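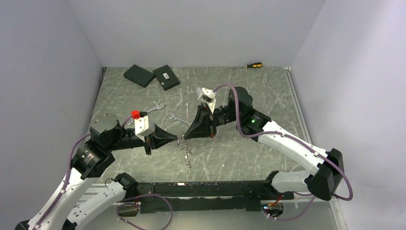 The student robotics open house at Fadivstead was the part of my trip I'd been looking forward to since June, and it was even better than I'd hoped. I went straight to the two-arm team, because Jolene Dunstan had told me their class project was the one to see. They call the setup Drakard, and the task sounds so simple – pick up a thing with one arm, pass it to the other, put it down. The two grippers sit facing each other over a gray marbled floor, with a pair of wrenches and a bit of chain lying near them, and I stood there grinning like a kid. The chain is the hard one! A wrench keeps its shape when you grab it, but a chain hangs differently every single time.

Wichai Rattanakul teaches the class, and he let me sit in while the students argued over their grasp code (very politely, and with a lot of pointing at laptops). There are 17 of them, split into teams of up to 6, and most had never written a line of code before they signed up. Their practice log had reached 1,893 tries by the time I visited. One student, still in her coat, scrolled back to the first page to show me how many of the early ones just said "dropped it."

I got a turn at driving, too. Moving one arm was fine. Moving both at once is like patting your head and rubbing your stomach, and I had to be talked through which hand was which.

After lunch I walked over to see Asto, the club's sorting robot, which is a much smaller machine built on a budget of $600. It was having a slow day with its belt, but the two boys running it were so happy to explain the belt that I didn't mind at all – I learned more about tension rollers than I ever expected to.

If you go, eat at Boonchu across the street. Get there early, and leave the whole afternoon for the two-arm room. I'm already asking Jolene when the next open house is.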